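Section 4. Clearing the floor before you lay the Stirano rug

The leaflet in the box says this takes 2 minutes. It doesn't, unless you live in a bare room.

1. Move small furniture off the carpet. Lift it. The sliding pads sold with the Stirano are supposed to glide over any pile, but Harriet Obi tried them on hers and went back to lifting.

2. Pick up anything loose by hand. A vacuum will not "take care of small items", whatever the leaflet claims.

3. Vacuum in both directions and leave the carpet for an hour.

Note: Carpet powder is optional. We have yet to see it make a difference.

4. Unroll the rug face up and weigh down the corners. Books will do. The Zallham corner weights cost more and hold no better.

Caution: Do not iron the rug, even through a towel. Earlier copies of this guide suggested it, and Gus Dunleavy scorched a backing by following them.
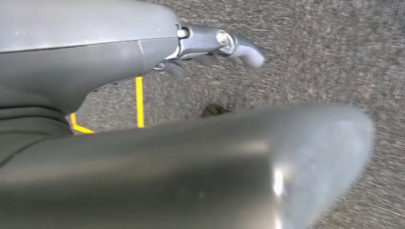 5. Check the edges again in the evening. If a corner still lifts, roll it the other way overnight and try again.

6. Fit the underlay grips last. They are described as permanent. Treat that as hopeful, and press them down again each June.

Spare grips are sold in packs of 4, part number 2380.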